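Search this site
Type and press enter

Reading the draft parking order before the consultation closes

The council has put out its draft order for residents' parking in the streets north of the canal, and I have now read it twice. It runs to 67 pages with the schedules. The summary leaflet that came through the door runs to two sides and leaves out most of what will decide how the scheme works, so I am setting down my notes while they are fresh.

The order does three separate things. It creates a permit zone covering 352 addresses. It changes the waiting limits outside the shops on Brinkmann Street. It also gives officers the power to vary the hours of the zone later by public notice, without a new order. The leaflet mentions the first, gives the second one line, and is silent on the third.

The third matters most to me. Article 14 says the hours may be varied "where the authority considers it expedient". The equivalent article in the station zone order requires a survey first and a report to members. I asked Veronica Anghel in the highways team why the wording had changed. Her reply was prompt and civil: the new form is a standard clause and the old one is being phased out. That answers where the wording came from. It does not say who would check a decision made under it.

On boundaries, the line follows the middle of Joltent Road. Houses on the south side are in, houses on the north side are out, and both sides park on the same kerb because the north side is double yellow for its whole length. Schedule 2 confirms this, though you need the map beside you to see it. Ute Sperling, who lives on the north side, has already objected on this point and was told that boundary queries would be "considered in the round". I would suggest that anyone else affected quote the schedule and the house numbers. A general complaint about unfairness is easy to log and easy to set aside.

Visitor permits are capped at 100 a year per household, each good for one session. A session is defined as a morning or an afternoon, so a guest who arrives at eleven and leaves at three uses two. Carers are treated separately under Article 9, but only where the care is arranged through the authority. Family members who do the same work unpaid fall under the ordinary cap. I think this is a drafting slip, and Teresa Piątek, one of our ward councillors, has agreed to raise it.

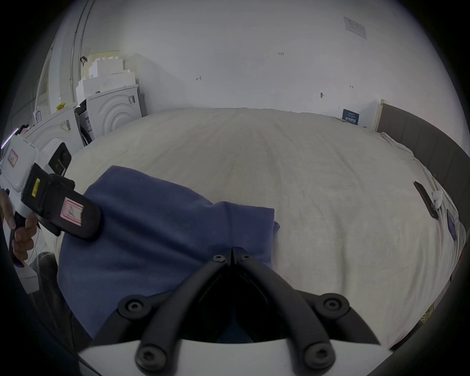
Objections to a traffic order have to be in writing, state the grounds and reach the council by the closing time, which is five in the afternoon on the last day. An email counts. The online form also counts, but it cuts off long answers without warning, so write your text elsewhere and keep a copy. I wrote mine upstairs, with the schedules spread over a bed with a cream-white fitted sheet on it much like the one in the photo, and the big zone map took up most of the mattress. If you print the map, print it at full size; at A4 the hatching for shared bays and the hatching for permit bays look the same.

My own objection has 2 grounds, Article 14 and the Joltent Road boundary. I support the zone itself. Commuter parking has filled these streets by half past seven for years, and the last attempt at a scheme, in which bays were marked but never enforced, made it worse. I have said so in the first paragraph, as supporting comments are tallied as well and it is possible to support an order and object to parts of it.

The report on responses is due to go to members in March. I will post the agenda item number when it is published.

Last updated: February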